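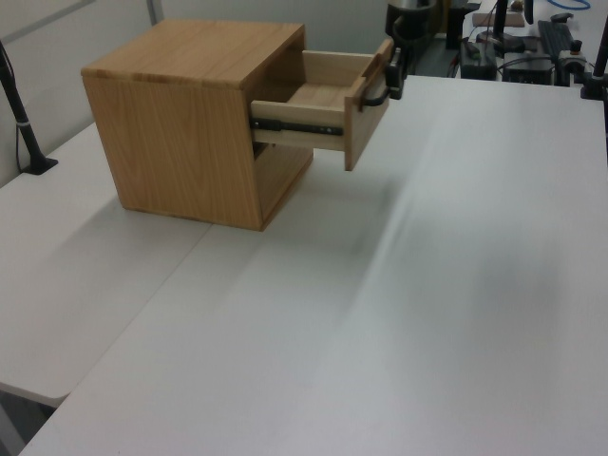 One participant in the previous session objected that a leaked specification sheet is still a specification sheet, and that readers care only whether the numbers prove correct. The objection is reasonable, and this handout begins with it.

Search this site Go

Consumer Devices and the Press
Handout 4: Reading Battery Claims

Manufacturers state battery life in hours, and the hours depend on the test. The Vimau handset was announced with a figure of 24 hours. The footnote specified a looped video, the radio switched off, and the screen at 30 percent brightness. Under mixed use, the course laboratory at Jutlow recorded 13 hours.
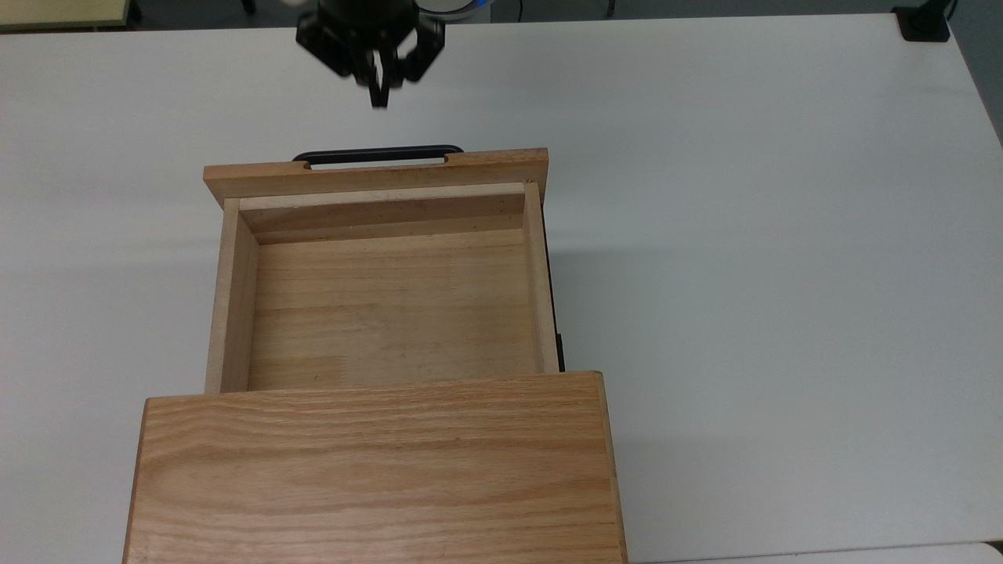 Neither figure is false. Students should record the conditions next to every number they cite, and should not place two figures in the same table unless the conditions match. Where a review omits the conditions, write "not stated" in the column provided.

Capacity is a separate matter. A larger cell does not guarantee longer use, as the display and the modem may draw more power. Claims about aging should be read in the same way. Rana advertises more than 700 charge cycles for its current phone but does not say how much capacity remains at the end of them.

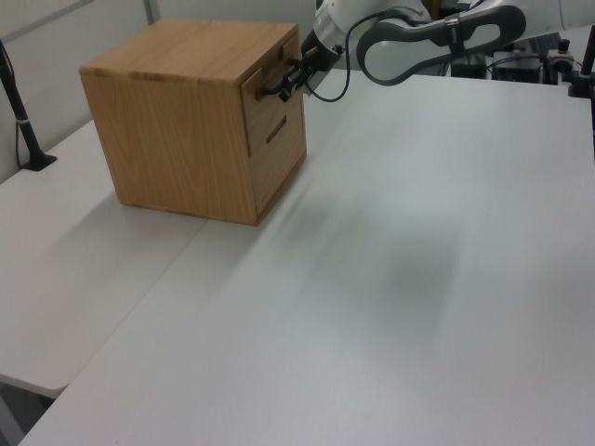

For the next meeting, select one phone announcement and one independent review of the same model. Prepare a single page listing each battery claim, its source, and the test conditions. Submissions are due at the Ulberg office by noon. Late work will be accepted only with prior approval.

Share 2 Comments 0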